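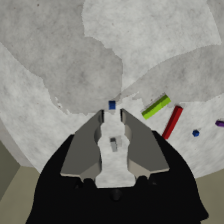 Small colored pieces on a mottled, stone-like surface.

FOR IMMEDIATE RELEASE, March

**Skedard opens second board game library, in Karras**

Game lending outfit Skedard opens its second branch this month, in the old Binico shoe store. Doors at 10 a.m. More than 170 titles on the shelves, two-player stuff to big party games. Borrow for 12 days, renew once at the desk. No late fees for under-16s.

Membership carries over from the first branch, same card. Missing a rulebook? Ask, we probaly have a copy.

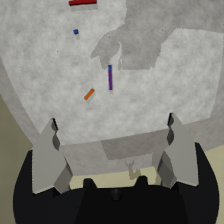

Kyriaki Gkikas said she had been driving across town for games all winter and would be first in line, kids in tow.

Teaching table most evenings, run by Jocelyn Bañez. Beginners welcome, no sign up. Donations of used games taken at the counter, complete sets prefered.

Press contact: Remigiusz Szulc, Skedard front desk. Calls after noon please.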